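Print this story | E-mail this story
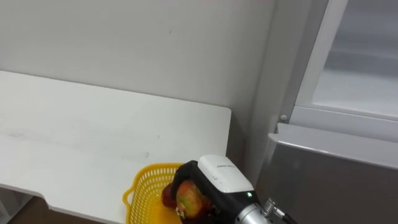 Ilir Omerović has heard the pitch before. He told the Brunham town council in June that a loyalty card would not bring one more shopper to the fruit stalls on Sengar Street, and that the stallholders would be the ones paying for it.

The card is called Fukska. It is run by a firm named Rindiment, which wants the council to put up money for the first year and let the market traders take over the cost after that. Shoppers would collect points on fresh produce and trade them in for more fresh produce. For every 100 points they would get a dollar off.

Rindiment says a trial in another town signed up 588 people. It did not say how many of them were still using the card when the trial ended, and when a council member asked, the answer was that those numbers were "still being looked at." They have been looked at since last fall.

Sign-ups are easy to get. The firm gave a free bag of fruit to each of the first 200 people who filled out the form, so a good part of that 588 may have come for the bag. The written proposal mentions the free fruit once, in small type, on a page dealing with printing costs.

Then there are the fees. Each stall would pay $49 a month once the council money runs out. That is a lot of apples for a trader working two mornings a week, and the proposal has no lower rate for small stalls.

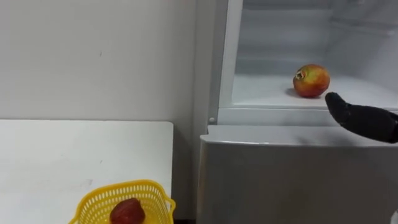
Who pays for the discounts? The traders do. Rindiment supplies the card and the app, and the dollar off comes out of the stall's own till. Nothing in the proposal pays it back.

The firm argues that card holders will buy more and come back more often. Perhaps they will. The only support offered so far is a survey that asked people whether they planned to eat more fruit, and most people will say yes to that - especially with a free bag in their hands.

Council members put off a vote and asked for the full results of the trial. Rindiment said it would send what it could.

Print this story | E-mail this story

Related items
Sengar Street parking plan sent back again
Market stall rents to stay the same
Letters: Who asked for another app?
Brunham bus shelter still has no roof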